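Bunix Work Mat, large, brown

Sold by Skistbridge Kitchen & Table. Page text by Roswitha Nolte.

Every supplier of table mats will tell you theirs protects the table, grips like glue and lasts forever. We have stocked enough of them to be careful with all three claims. The Bunix is a big flat brown mat for a kitchen table or a prep counter, and we carry it after a long spell of using one in our own back kitchen. What follows is what we think of it, including the parts the maker would leave out.

What you get

One mat, rolled in a paper sleeve. No straps, no clips, no matching coasters. The color is sold as "taupe" and on most screens it looks grayer than it does on a table. Call it brown. The surface is matte and a little uneven, so it doesn't throw back the light from a ceiling lamp the way the shiny ones do.

Size

The mat is meant for a whole work area. A cutting board and a steamer basket fit on it side by side, and you don't have to stack anything. Measure your table first. We get returns from people who bought it for a small bistro table and found it hanging over the edge, and a mat that hangs over will get pulled by somebody's sleeve sooner or later.
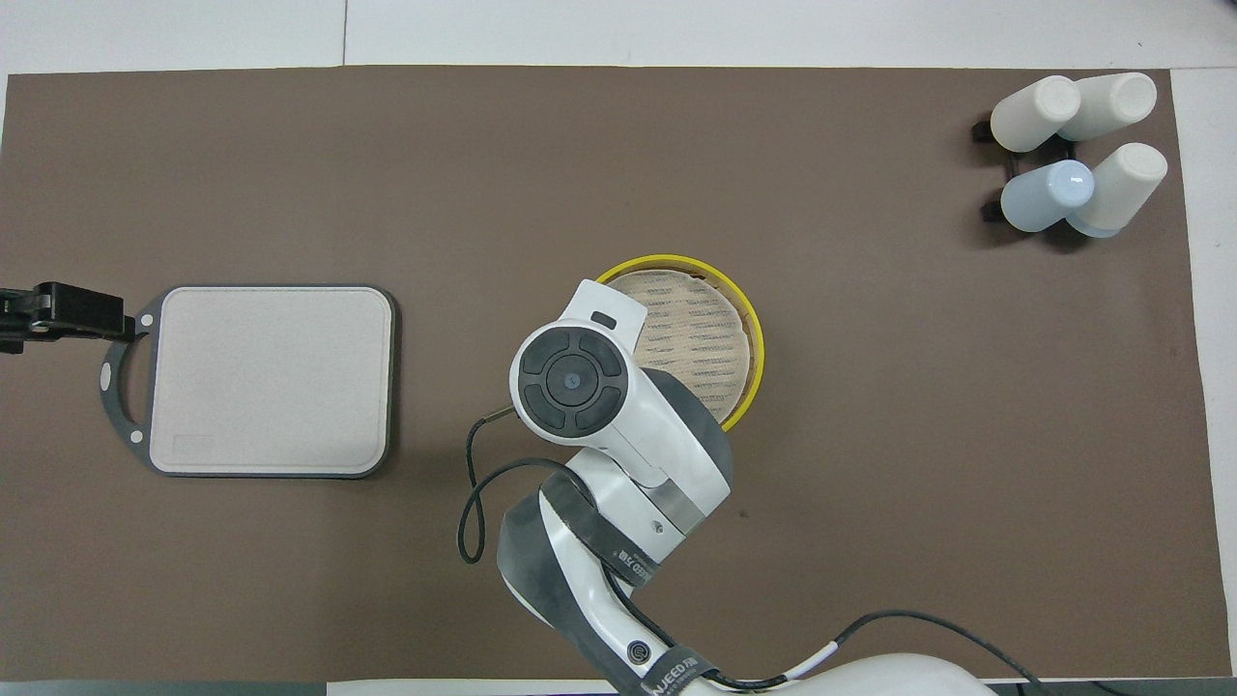 Our doubts were mostly about the corners. Any mat that ships rolled wants to stay rolled, and the leaflet says this one lies flat "in minutes." Ours took until the next morning, with two cookbooks on it. After that it stayed down. If you order on a Tuesday for a dinner on Wednesday, unroll it the moment it arrives.

Under a cutting board

A board with a plastic rim can creep on a bare, smooth tabletop. On the mat it creeps less. We won't say it never moves, because it depends on the board, and a very light one will still shift if you lean on one end. Do not cut on the mat itself. The leaflet calls it "knife friendly" and we have asked Bunix to take that out. Dörte Lenz in our shop tried a paring knife on an old one and the line is still there.

Under hot things

The maker gives a figure of 200 degrees and doesn't say which kind. Until they do, we treat the mat as fine for a bowl of soup and not for a pan off the burner. Put a steamer on a plate or a trivet first – the drips are as much trouble as the heat.

Cleaning

Wipe it with a damp cloth and dish soap. Flour settles in the texture and needs a second pass. Turmeric stained ours, faintly, and lemon juice did nothing for it. Keep it out of the dishwasher. Store it flat or loosely rolled, never folded.

How it compares

The Wegener mat is thicker and heavier, and better if you knead a lot of bread. The Prirkden is cheaper and smells of the factory for around 6 weeks. The Bunix sits between them and takes up the most table.

Returns

You have 20 days, used or unused, as long as it hasn't been cut. Please roll it with the top side out.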